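Stories > Short fiction > The Ferry Office

The Ferry Office

The ferry from Pasavthorpe to Nirkcombe was canceled at 5 in the afternoon, and my mother and I were the last to hear of it. We had walked down the hill with two suitcases and the clock from my grandmother's kitchen, which was wrapped in a bath towel. The man at the gate was already putting the chain across. He said there was too much wind in the channel. My mother looked at the water. It seemed to me quite calm, but I was fourteen years old and had lived all my life far from the sea.

"When is the next one?" she asked.

"In the morning, if it drops."

We had no money for a hotel, or we had the money but it was meant for something else. My mother did not explain this to me. She only asked if we might sit in the office until it closed, and the man said that the office did not close, because the telephone had to be answered.

It was a narrow room with a stove and a bench. On the wall hung a calendar from the Szabo bakery, still showing January, although the snow was gone and there were ducks with their young ones along the harbor. Under the calendar somebody had written a price with pencil, 400, and had drawn a line through it. I spent a good part of the evening deciding what it could have been the price of. A boat, I thought first. Later I thought it was a coat.

The man gave us tea in glasses. He did not ask why we carried a clock. My mother unwrapped it a little to see if the glass was whole, and it began to tick in her lap, as it always did when it was moved. It had not gone properly for many years. In my grandmother's kitchen it would go for an hour after the cleaning and then stop, and my grandmother would say that it had said enough.
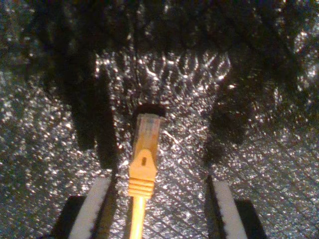

Toward ten the wind came which the man had promised. I must admit that until then I had not believed him. It pushed at the door and the stove gave out smoke, and the lamp over the gate went to and fro so that the shadow of the chain was swimming on the floor. The telephone rang. The man listened for a long time and said only, "Yes. Yes. She is here."

He held the telephone out to my mother. She did not take it at once. She put the clock on my knees and smoothed her skirt, as if the person could see her.

I could not hear the words on the other end, but I knew the voice. It was my father, and he was calling from Nirkcombe, where he had stood on the pier since the afternoon. I had not heard him for 28 months. He had gone over to work on the Clovesa, which carried gravel and later carried nothing, and he had written to us in the beginning. My grandmother used to read his letters standing up, so as not to give them too much importance. After she was buried, my mother sat one evening at the kitchen table and wrote to him herself, and she did not show me what she wrote.

"It's the wind," she said into the telephone. Then she said, "No, he is awake. He is holding it." Then for some time she said nothing, and I saw that she was turning the cord around her finger, like a girl.

The clock was ticking on my knees. I was afraid to move my legs. I thought that if it stopped while she was speaking, it would be my fault, whatever happened after, so I sat there with my feet pressed flat against the floor and watched the small hand.

When she gave the telephone back, she asked the man if there was more tea. He poured it. She drank half of the glass and gave the rest to me, and it was too sweet, and I drank it.

"Does he still want the clock?" I asked.

"He asked if it goes."

"What did you tell him?"

She wrapped the towel again around the wood and folded the ends under. "I told him he could hear for himself in the morning," she said, and she lay down on the bench with her shoes on and her face to the wall.

I did not sleep. The man did not sleep either. Before it was light he went out to look at the water, and I heard him take down the chain.

Contact the editors | Copyright remains with the author | Back to top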